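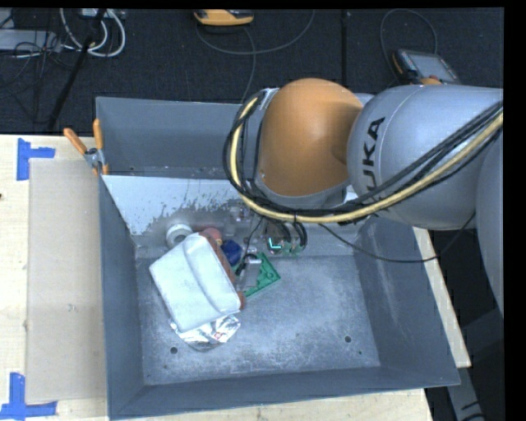
Can it tidy the junk drawer yet?

My neighbor Tülin asked me this over the fence (she has two boys and a toy problem) and I've been chewing on it all week. A big KUKA arm reaching into a metal bin, with a white plastic box lying on top of crumpled foil and a green plastic piece off to the side, is pretty much my kitchen drawer on a larger scale! Picking one thing out of a heap like that is hard, because everything leans on everything else. I'd say not yet, Tülin, but I'm hopeful, and I'd happily give up 2 shelves in the garage for one.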